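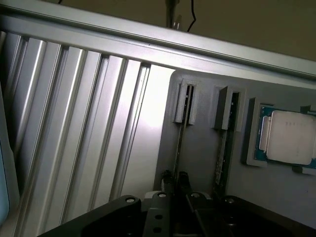 *Aluminum rail, with the slotted panel under it*

# Clurkine patch in August: new hero Bruvosen, is she too strong?

**fenlark_77**
Hello all. The developers wrote that Bruvosen will come to the live servers in August. I have played her on the test server for two evenings and I would like to hear other opinions. My English is not perfect, so please ask if something is unclear.

She has 200 health, and her shield gives her more for a short time. I think the shield comes back too quickly. In ranked I am at 2440, so I am not a top player, but I won nearly all my duels with her.

**moss_kettle**
Disagree. On the test server people don't know how to play against her yet. Same story with every new hero. Wait for the shield to drop, then push.

**fenlark_77**
I did wait, when I was on the other side. On the Fairweather map there is no place to wait. The corridor before the second point is too narrow and she stands in the middle of it.

**Oddvane**
that corridor is a map problem lol, everyone gets stuck there

**slavica.kelmendi**
I must agree with fenlark_77, at least partly. I play support above 3000 and it is very tiring to heal against her. But I would not touch the shield. I would make her slower while it is active.

**moss_kettle**
Slower would kill her completely. She has no jump and no dash. Did you try Farkano against her? His hook goes under the shield.

**slavica.kelmendi**
Only when she looks away from him. From the front it was blocked each time I tried.

**moss_kettle**
Hm, for me it worked from the front. Maybe they changed it in the last test build.

**fenlark_77**
I can test the hook tonight after 9 pm if somebody wants to join a custom game. I need one person for Farkano.

**Oddvane**
i'll come, send invite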